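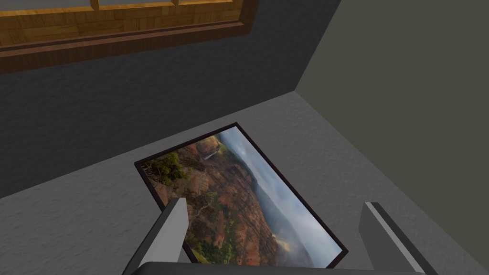 3. Response times for residential lockout calls

3.1 Data and setting

The study used dispatch records from Zamamau, a regional service that takes lockout calls and passes them to independent locksmiths. The sample covers 400 residential calls received in January. Vehicle and commercial calls were left out, as were calls the customer canceled before a locksmith was assigned. Each record holds the time of the call, the time a locksmith accepted the job, the time of arrival, the type of lock as reported by the caller and the type of lock as found on site.

Arrival times were entered by the locksmiths themselves through the Zitness dispatch app. Two kinds of error were common. Some locksmiths marked their arrival while still parking, and some only remembered to do it when writing the invoice. Where the arrival and invoice times were identical, the arrival time was treated as missing and the call was kept only for the analysis of lock types.

3.2 Reported and actual lock type

Callers were asked a fixed set of questions: whether the door was locked or only pulled shut, whether a key was on the inside, and what name, if any, was printed on the cylinder. The last question was the least useful. Many callers read out the name on the door handle, which often comes from a different maker. In 40 calls the locksmith arrived prepared for a standard pin cylinder and found a Bellini high-security cylinder instead. Most of these calls came from apartment buildings where the landlord had replaced the entry hardware and left the old handles in place.

A mismatch of this kind mattered mainly when the door had been locked with the key. Doors that were only pulled shut could usually be opened at the latch, whatever the cylinder, and the mismatch made little difference to the time spent on site.

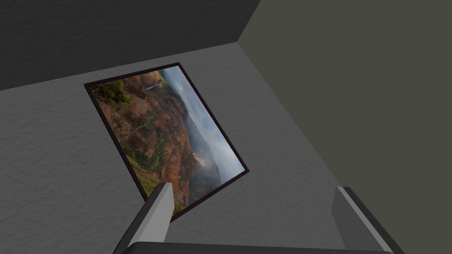
Figure 2. Framed landscape picture on a light gray wall.

3.3 Effect of the call script

Midway through the month the dispatcher introduced a second script, here called the Pinico script after the training company that wrote it. It drops the question about the name on the cylinder and asks the caller to describe the key – flat or dimpled, cut on one edge or both. Almost 200 calls were handled with the new script. Mismatches were less frequent under it, but the calls themselves ran longer, and callers who had lost their only key had trouble remembering what it looked like.

We found no clear difference in time to arrival between the two scripts. This was expected, as travel distance and time of day account for most of the variation. Night calls had longer waits in the outer districts, where fewer locksmiths were signed in, and shorter waits downtown, where traffic was light.

3.4 Limits

The records do not show whether a customer called a second company while waiting. Locksmiths also differed in what they counted as a completed job. For some it ended when the door was open, for others when a new cylinder had been fitted – a point that affects the on-site times but not the arrival times.

Filed under: Locks & Security / Field Studies

Related papers
Key control in small rental buildings
Drilling or picking: tool choice on night calls
What callers say about their locks
Price quotes by phone and final invoices

Contact the editors | Copyright 2026 | Back to top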